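4. First Coat of Bronon Table Oil

1. Stir the can. Shaking it only makes bubbles, and they will outlive you.
2. Pour 11 ml for a side table. It will look stingy.
3. Wipe along the grain with a lint-free cloth.

Caution: oily rags can catch fire by themselves. Dry them flat, outdoors.

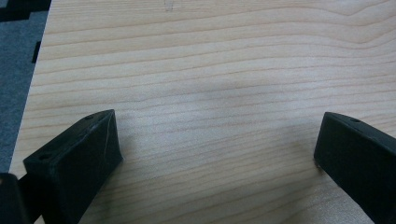 Rachid Ashour writes that he gave his pine desk three coats in one August afternoon and it stayed sticky until the leaves fell.

Note: wait overnight between coats, Rachid.

4. Sand lightly with 300 grit, then repeat step 3.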